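The Lamplighters gets one more series, and it is a short one

Those of you who have written in since October asking what has become of The Lamplighters can stop now. Prusside has confirmed that the drama will return for a third series, and that the third will be the last. There will be four episodes. The second series had ten, at least two of which were people looking at a harbour, so perhaps this is mercy.

Eino Tikkanen, who created the show and wrote most of it, is back in charge after sitting out the second run. He has promised to explain the bell, the missing ferry and why everybody in the town of Manninen owns the same coat. I have my doubts about the coat.

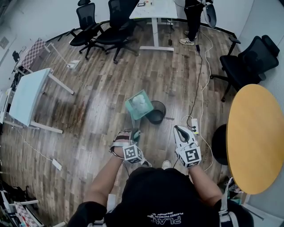 The news came in the usual way, in a statement put out late in the evening and thick with the word "journey". Strip that out and you are left with three facts. Filming starts in the spring. Precious Espiritu returns as Inspector Vale, despite Vale having gone off a cliff in the closing minutes of series two. And all four episodes will arrive at once, so those of us who like a week to argue about each one will have to be strong.

Viewers can take some of the credit, or the blame. A petition asking for a proper ending reached 2,777 signatures, which is modest as these things go, though 1,483 of those who signed also left a comment. I read more of them than was good for me. The longest is a full outline of a fourth series, with casting. The shortest says "bell??" and speaks for many.

Prusside is a small service and it can't be easy keeping a show like this going. The sets alone took up most of a former cannery, and the second series ran to 62 speaking parts, several of them twins. Tikkanen says the new episodes will stay almost entirely indoors with a much smaller cast. He calls this "a return to the heart of the story". It also saves on boats.

What I'd like, if anyone is taking requests, is for the finale to be a sensible length. The last one ran to 97 minutes and I lost track of who was holding the lantern somewhere in the second hour. I would also like the sister back. She had the only jokes.

Until then, both existing series are still up on Prusside. If you are starting from scratch, watch the first straight through, then skip to the sixth episode of the second - you'll miss a wedding and a long talk about herring, and you can pick up the rest from people's faces. 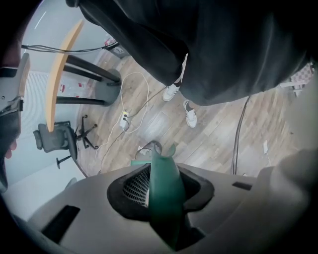
White trainers, black clothes.

Next month: Lurnine, the new space thriller from the makers of Bitotent. I have seen two episodes and understood one. Letters about the bell to the usual address, please, and keep them under a page.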